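一月的演出，和一把旧手风琴

1月17日，星期三

上周末终于去听了Renance的现场！这支四人小乐队我从他们还在咖啡馆角落里唱的时候就开始追，一直喜欢他们把民谣和舞曲混在一起的那股劲儿。去年十一月他们发了新专辑，我在地铁上循环了不知道多少遍，结果巡演的票一开售我就忘了（对，我就是这种人），最后是朋友临时去不了，把票让给了我。

场地叫Cuypers，是河边一栋老仓库改的小剧场，一共200个座位，那晚坐得满满当当。我第一次去，从地铁站出来走错了方向，在桥底下绕了一大圈，进门的时候灯已经暗了一半，只好猫着腰从别人膝盖前面挤过去，一路小声说不好意思。
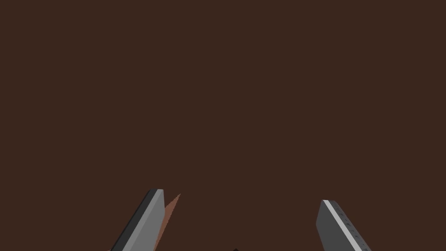 开场是一首没有歌词的曲子，小提琴先起，一个长音拉得很轻，轻到后排有人拉羽绒服拉链都听得见。然后手风琴进来，低音一下子铺开，我胳膊上的汗毛都竖起来了。专辑里这首歌只有三分多钟，现场他们足足玩了两倍还多，中间鼓手换了手鼓，跟小提琴你一句我一句地抢拍子，台下开始有人跺脚，先是左边，后来整个池座都跟上了。

最意外的是中段那组慢歌。录音室版本我一直觉得有点闷，编曲太满，人声被埋在后面。现场把电吉他撤了，只剩一把木吉他和两个人的和声，歌词突然就清楚了。唱到“渡口的灯还没有熄”那句，我旁边的大叔摘了眼镜在擦，我假装没看见，其实自己也差不多。

也有不满意的地方。音响在下半场有点糊，贝斯一响，主唱的中音就没了，我坐在靠墙的位置可能更明显。还有就是周边太贵！一件T恤卖227块，料子摸起来薄薄的，我在摊位前面转了两圈，最后只买了一张明信片。 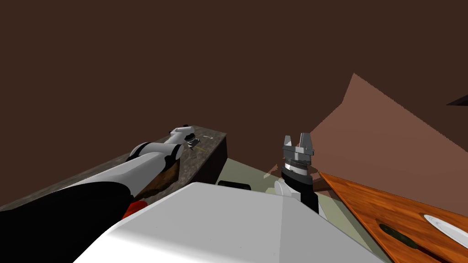 灰白色的小夹爪，悬在深色台面上方

返场唱了两首，第二首是翻唱，一支老舞曲，前奏刚出来大家就全站起来了。过道很窄，根本跳不开，可还是有人手拉手转起圈来，转着转着撞到了卖酒的小推车，哈哈。散场以后大家都不肯走，门口有几个学生模样的人拿出哨笛接着吹，我站在冷风里又听了一会儿才去赶末班车。

回来以后我做了一件很冲动的事：把柜顶上那把手风琴搬了下来。琴是好几年前在二手市场买的，牌子叫Stultari，当时花了我200块，买回来拉了不到一个月就束之高阁。箱子一打开，一股旧皮子的味道，右手有一个键按下去弹不回来，风箱倒是没漏。我拉了一个音阶，楼上邻居家的狗立刻叫了，算是给我伴奏吧。

网上翻了半天教程，讲得最细的是一个叫Monex的音乐论坛，里面有个帖子专门讲老琴的键盘卡住怎么处理，从拆护板一直讲到调弹簧。我看了三遍，还没敢动手。评论区吵得也很热闹，有人说一定要送修，有人说自己在家拿根牙签就弄好了，我现在比较倾向于牙签派，等哪天胆子大一点再说。

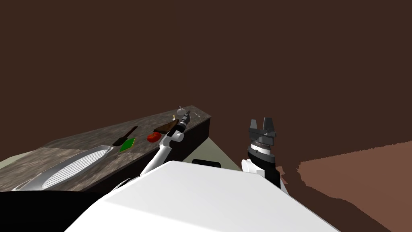
这几天在听什么

除了Renance的新专辑，我还翻出了好几张以前的民谣合辑，做饭的时候放，洗碗的时候也放。有一张全是水手号子，嗓门一个比一个大，特别适合拖地，一首歌刚好拖完一个房间。另一张是纯风笛，我坚持了四首就投降了，风笛迷请不要骂我，我会再试试的。

倒是发现自己的口味变了好多。以前总要歌词写得好才听得进去，现在反而喜欢那种没有词的曲子，一段旋律翻来覆去，每一遍只改一点点，听到第四五遍才发觉已经跟开头不一样了。Cuypers那晚的开场曲就是这样，我到现在还在哼，而且每次都哼错同一个地方。
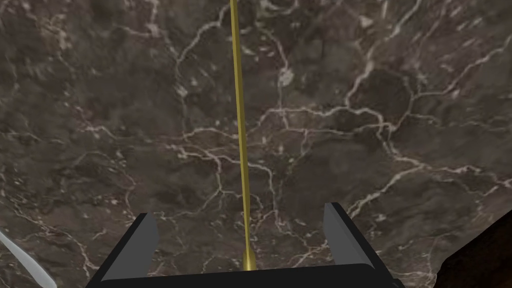 深色大理石，浅色的纹路细细密密

听说他们春天还会再加几场，城市还没公布。这次我已经把开票提醒设了三个闹钟，要是再忘了，我就罚自己把那张风笛听完。有人想一起去的话给我留言，我想买靠中间的位置，别再挨着墙了。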